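How a Robot Arm Learns to Pick Things Up
(and how we're building one in our workshop)

Have you ever reached into a messy kitchen drawer and pulled out a spoon without even looking? You probably didn't feel very clever when you did it, but you were being very clever indeed. Your fingers felt their way past the forks, gave the spoon a little squeeze, and up it came. Teaching a robot arm to do that is one of the hardest (and most fun!) jobs we have ever taken on at Madeck, the shared workshop behind the old bakery.

Our arm is called Zalura. It has a shoulder, an elbow and a wrist, a bit like you, and each of those places where it bends is called a joint. Inside every joint is a motor that can turn one way or the other. At the very end, where you would have a hand, Zalura has a gripper with two fingers. Only two! Try picking up your toothbrush with just your thumb and one finger and you will soon see how much thinking that takes.

Before we let the real arm try anything new, we practice on the computer. We make a pretend arm, a pretend counter and a whole pile of pretend things to put on it, and the computer works out how everything would slide and bump and fall. This is called a simulation. It is a lot like a video game, except that the player is the robot.
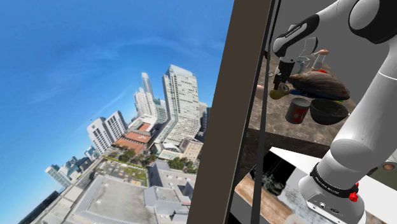
My daughter wanted to know if a robot that practices in a pretend kitchen gets a surprise when it meets a real one, and she is quite right, it does. Real things are slippery or squishy or heavier than they look, and a program that does beautifully on the screen can make a terrible mess of a real tomato. So we change the pretend world a little every time. We move things. We make the light brighter or dimmer. We swap what's behind the counter too, so one time there might be tall city buildings back there and another time something else entirely. After a good long while the program stops caring about the buildings and pays attention to the things it's supposed to pick up.

Zalura had 500 practice tries in the first batch, and 38 of them worked. That sounds dreadful, doesn't it? We were thrilled. The batch after that was 1,000 tries long and ran all through the night while we were home in bed, and when we came in the next morning with our coffee the score was so much better that we had to look twice.

Now, some shapes are much harder than others. A can has straight sides, so two fingers can close on it nicely. A bowl is wide, and the gripper may have to pinch it by the rim. A spatula lies so flat that there is hardly anything to get hold of, and a great big seashell is fat in the middle and skinny at the ends, so where would you grab it? We like to mix plenty of different shapes together on one table, close to each other, because that's how real tables look after breakfast.

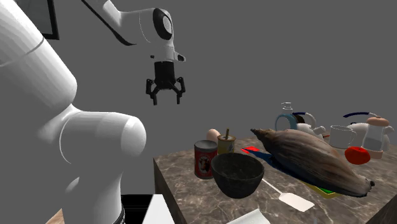
Why not just give it five fingers, asked a reader named Obradović after our last page, and then it could hold anything. Well, you can buy or build hands like that, and they are marvelous to watch. But every extra finger needs its own motors and its own instructions, and there is more to break and more to fix. We'd like to get really good with two first.

If you want to try some robot thinking at home, here is a game we play. We call it Ceson.

Ask a grown-up for a few things from the kitchen that can't break or cut you. Put them close together on a table. One person is the robot and closes their eyes. The other person gives the orders, and they have to be tiny ones, like "left a bit" and "down" and "close your fingers." The robot may use one thumb and one finger and must do exactly what it's told, even if it's silly. Then swap places.

Our longest game took 72 orders to move one sponge into one bowl, and there was an awful lot of giggling.

Next time we'll take the cover off an elbow joint and have a look at the gears inside.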